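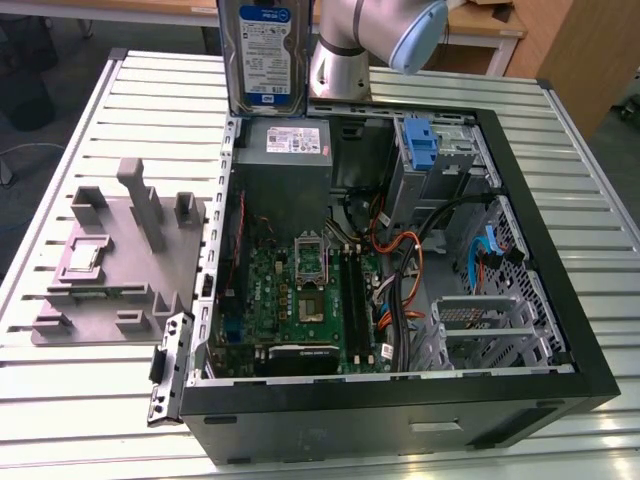 Há quem vá a Liltberg pelas termas. Eu fui ver computadores velhos de barriga aberta, e paguei bilhete de comboio para isso.

A oficina da Hakix abre as portas ao público duas vezes por ano, uma na primavera e outra em julho. A edição de julho tem gelados, disseram-me à entrada, com aquele tom de quem acha que escolhi mal. A da primavera tem café de termo e uma folha A4 com as regras: não pousar mochilas nas bancadas, não levar parafusos «de recordação» e não perguntar se consertam telemóveis. Perguntei se consertavam telemóveis. Não consertam.

O edifício era um armazém de sementes e continua a ter, por cima da porta, o nome Wainwright em letras que já foram verdes. Pela oficina passaram no ano passado 1104 computadores de secretária, quase todos vindos de escritórios que os trocaram por outros iguais, mas mais finos. Quem me deu o número foi Capucine Gilbert, que conduz as visitas e tem o dom de andar para trás sem tropeçar em nada. Eu, que andava para a frente, tropecei num estrado.

Começa-se pelo armazém de entrada, que é um corredor de torres empilhadas com etiquetas amarelas. Cada etiqueta traz a data de chegada, o peso e uma letra. A letra A quer dizer que a máquina vai ser recuperada inteira. A letra D quer dizer peças. Entre uma e outra há um território de B e C que gerou, ao que percebi, várias reuniões e pelo menos uma amizade desfeita. Um senhor do nosso grupo quis saber se havia letra E. Houve, respondeu Capucine, e mudou de assunto.

Depois vêm as bancadas, que são o motivo de se ir lá. O tampo é de ripas metálicas, solução que me pareceu elegante até imaginar o destino de um parafuso pequeno. Crisóforo Barrera, que chefia a desmontagem, confirmou que por baixo de cada bancada há um tabuleiro e que o tabuleiro é esvaziado à sexta hora de trabalho, nem antes nem depois. Guardam os parafusos em frascos de compota. Deve haver 300 frascos na parede do fundo, segundo a ficha que nos deram, e o conjunto tem um ar de despensa de avó com gostos preocupantes.

A torre que nos calhou estava deitada de lado, sem a tampa lateral, com uma placa-mãe verde da Dell à vista. O suporte do processador estava vazio e de grampo levantado, e nas duas ranhuras pretas da memória não havia memória nenhuma. Para um leigo, o interior de um computador de secretária é sobretudo esparguete: fios amarelos, pretos e cor de laranja a sair da fonte de alimentação, um cabo SATA vermelho por um lado, outro azul-claro pelo outro. Para Crisóforo é uma planta de casa. Apontava para os cantos e dizia «aqui entra-se», «aqui não se mexe», «aqui um estagiário chorou».

Havia também um disco rígido da Western Digital, de etiqueta azul e branca, posto ao alto junto à torre. Seguiu-se uma explicação sobre discos que durou mais do que o meu casamento. Resumo o que apontei. O disco é a peça que toda a gente se esquece de que tem a vida lá dentro. Na Hakix, nenhum sai do edifício sem passar pelo programa de apagamento, uma coisa chamada Stunance que leva horas e mostra no ecrã uma barra de progresso sem qualquer sentido de urgência. Os que falham vão para a prensa. Pedi para ver a prensa. A prensa só trabalha na edição dos gelados.

A parte de que gostei mais foi a das linguetas de plástico azul. Confesso que abri computadores em casa, com resultados mistos, e nunca lhes tinha dado importância. Segundo Crisóforo, tudo o que é azul ali dentro foi posto para uma pessoa com dedos e pressa: carrega-se, puxa-se, está fora. Eu sempre usei uma faca de manteiga.

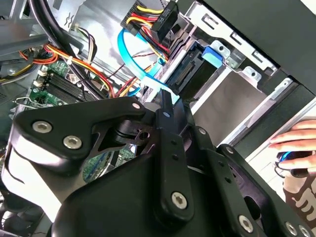

A gaiola metálica dos discos, com a lingueta azul ao lado do disco e o cabo SATA azul-claro a descer até ele.

Ayana Dinsa, da secção de testes, recebeu-nos na sala seguinte com 4 monitores ligados e nenhuma paciência para a pergunta sobre telemóveis, que alguém repetiu. Mostrou-nos como se experimenta a memória antes de a juntar a uma máquina de letra A, e deixou uma rapariga de uns dez anos escolher o módulo. A rapariga escolheu o pior da caixa. Foi aplaudida na mesma.

A visita acaba na loja, como todas as visitas. Uma torre recuperada custa 200 euros, com teclado, e o rato é à escolha de um cesto. Maxence Coste, que estava na caixa, tentou vender-me também um frasco de parafusos sortidos. Pendo Lukumay, com quem partilhei o comboio de regresso, comprou dois e passou a viagem a sacudi-los.

Informações práticas: a visita é gratuita, mas convém inscrição. O autocarro da estação para na rotunda, e depois são dez minutos a subir. Levem sapatos fechados. A casa de banho fica atrás das etiquetas amarelas, junto às torres de letra C.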